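Girkemton Talk > Courts & Council > Joubert trial: anybody else go?

wernitz_walker
I finally sat in on a trial and I loved it! It was the Nandi Joubert case, the middle school teacher charged with disorderly conduct for yelling at a parent in the pickup line. I figured I'd have the room to myself, but there were around 50 people in there, and the clerk had to bring in chairs. If you've never gone, go. It's free and you can walk in whenever (quietly).
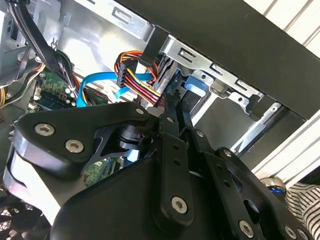
Cables and drive bay in an open desktop tower

oldpfister
Glad you had fun, but it was a waste of a courtroom. Two grown adults argue over a cone and we all pay for it.

wernitz_walker
Well sure, but the cross-examination! The defense attorney got the parent to admit he'd moved the cone himself, and you could hear the whole gallery breathe in. I stayed until 2 and forgot to eat lunch.

oldpfister
Moving a cone doesn't give a teacher the right to scream at him. She should have gone and got the principal.
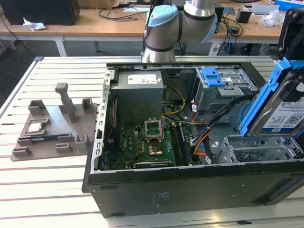
GIRKEMTON, September – A municipal judge found teacher Nandi Joubert guilty of disorderly conduct and set the fine at $600, half of it suspended. Her attorney said she would appeal.

mapleandmain
Pasting the top of the paper's story for anyone who missed it. I think the judge got it wrong, by the way. Loud isn't the same as disorderly, and the crossing guard said she never swore or stepped toward the car.

oldpfister
The guard also said kids were crying. Funny how that part gets skipped.

wernitz_walker
One kid, and he'd dropped his trombone case! But I'll give you that she didn't look great on the stand. She kept answering before the question was over – the judge had to stop her twice. 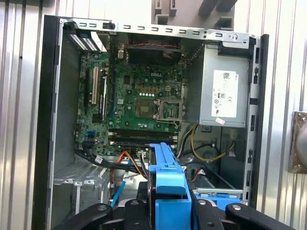 jitetti
You're both missing the suspended half. She only pays that if she gets in trouble again, so for a first offense it's pretty mild. I'd still appeal if I were her, with the school board watching.

wernitz_walker
Oh, I hadn't understood that part, thank you! Does anyone know if the appeal is open to the public too? I'd bring a sandwich this time.

mapleandmain
It should be. County building, second floor, and get there early for parking.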